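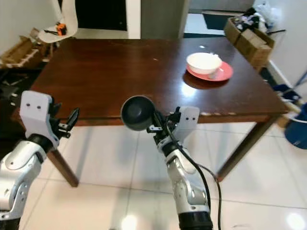
# About Gokitz

Gokitz is a small robot workshop run out of a tiled back room in a house in Braltside. We build and program two-armed machines that do table chores: picking up a bowl, moving a cup, putting things back where they came from. We don't sell robots. We publish our notes and our mounting plate drawings, and we open the room one evening a week to people who are building something of their own.

## How it started

Teun Van Dijk started Gokitz after he left a job servicing packaging machines. He had one secondhand arm and wanted to know if it could be made to clear a breakfast table. A second arm came the next year, and with it most of the problems we still work on. One arm can pick up a bowl. Two arms have to stay out of each other's way while they do it.

Three of us work here regularly now. Teun does the mechanical side and the wiring. The other two split the software and the testing, and whoever is free cleans up.

## What we are building

The current build is called Minero. It has two arms, each ending in a two-finger gripper with black fingers on a white plate. The cables run down the outside of the arms. We tried routing them closer to the joints and went back to leaving slack, which makes them easier to swap.

Minero practices on a dark wood table with a polished top. The shine gives the vision software trouble, and so does the floor. A cup on that table has a reflection under it, and an early version of our code went for the reflection. We could have put a cloth down. Most people's tables are not covered in gray felt, so we left it alone and worked on the code.

The tableware is ordinary too. We use a cup with a small handle, a saucer, and a dark gray bowl that is picked up by the rim. The cup is the harder of the two, mainly on account of the handle.
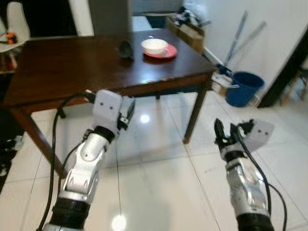 ## Open evenings

The workshop is open on Thursday evenings. Bring your own project or come and work on ours. There is room for five people, so write first.

We have hand tools, a bench supply and a 3D printer that handles most small brackets. Soldering is done in the kitchen with the window open. Please keep bags and coats out of reach of the arms, and ask before you power anything up.

## Groen

Groen is our software. It plans the motion for both arms together and stops them if they get too close to each other. Anyone can use it and change it. The documentation is behind the code by two versions, and we are catching up on it through October.

If you find a mistake in the drawings, send us the page and the measurement you got. Teun answers the workshop mail himself, usually in the morning.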